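Teaching the arms to handle a chair

I've been back on the teleoperation setup since September, and most of my time has gone into one job: holding and turning a plastic chair with two arms. Piyumi Gamage wrote the control code we use, which she calls Fakir. You move a pair of small leader arms with your hands and the big ones follow. I drive, she watches the logs.

Small objects went fine earlier in the year. Cups, boxes, a sponge. A chair is different in that both arms are attached to the same stiff thing. If my left hand drifts a little while I'm thinking about the right one, the arms start pulling against each other through the seat. You don't feel it on the leader side because we have no force feedback. What you get is a grip that slides, or a motor fault and a restart.

The first 10 demonstrations were bad and I threw out 6 of them. In the ones I kept, I was moving one arm at a time and stopping in between. Ifigeneia Karras looked at the recordings and told me the stops would be a problem, as the policy would learn to sit there and do nothing. She was right. The first model we trained closed on a leg and then waited.

So I changed how I drive. I pick both contact points before I touch anything, usually a leg down near where it meets the seat, and the rim for the other hand. Then I bring both arms in together, slower than feels natural.

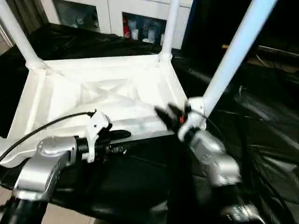
The other change was keeping sessions short. After 5 good runs in a row I stop and get a drink, even if I feel fine. My wrists get tired before I notice it, and the recordings show it as a small shake near the end of each grasp. Piyumi wants to filter that out in software. I'd like to see what happens with clean data first.

We still have three things to sort out: the camera exposure on white plastic, the cable on the left gripper, and a lag that shows up when the logger writes to disk. The lag is the one I care about. Piyumi has a fix on a branch and I'll be running it tomorrow morning.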